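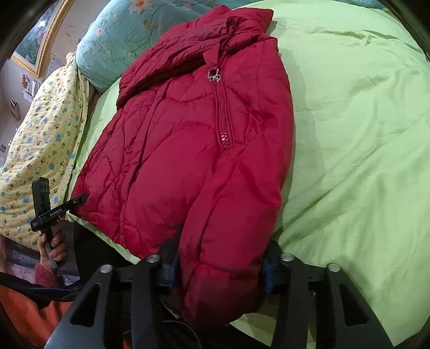
10 December 2022

Up before it was light and went down to the boiler to see if it had held overnight. It had. Pressure a bit low so I topped it up and wrote the reading on the card. Porridge, two cups of tea, then out to the post office with the parcel for my sister before the queue got going.

There was frost on the steps by the church and the handrail had none of its paint left on the lower half. I must have walked up there a hundred times and never looked. The woman at the counter said parcels to Irklow were running late because of the strikes, and did I want it tracked. I said yes. It cost more than what was inside it.

The choir rehearsal was moved to the upstairs room at the Rocha, which has a piano but no heating. We went through the Garevel carol four times. The altos have it now. The basses come in early on the third verse every time and I am one of them, so I can't say much. Tarcísio Prado took us for the last half hour and made us speak the words in rhythm without singing. I thought it was a waste of time while we were doing it, but the next run was better. He wants us there at two next week, coats on if need be.

Walked home the long way by the canal. It had a skin of ice on it near the lock, with a bottle stuck in it. Bought leeks, a small swede and a bag of onions from the van. Paid with a twenty and had to wait while he found change in three different pockets. 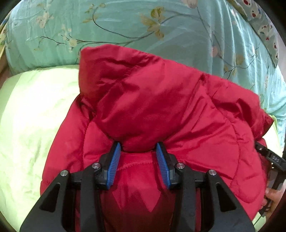 Soup in the afternoon. Too much pepper. I finished the jigsaw edge as well, the harbour one, 1000 pieces, and there is one straight piece missing on the left side. I have been under the table with the torch and looked in the hoover bag, so either it was never in the box or it went out with the papers. I'll carry on with the middle and see. The sky is going to be miserable, all one blue.

Rang Mum at five. She has had the man round about the gutter and he wants 748 pounds, which she thinks is robbery and I think is probably the going rate – I said to get a second price anyway. She asked again about July. I still haven't booked Bomavmont. The ferry is the dear part and I keep thinking it will come down. I told her I'd look tonight and then I didn't look.

Read 80 pages of the lighthouse book instead. It has picked up since they got to the island, though I keep mixing up the two brothers.

Need to get: stamps, lamp oil, something for the cough, milk. Ring the dentist.

Bed at half ten. Wind getting up at the back and the gate is banging, so I'll have to go down and tie it.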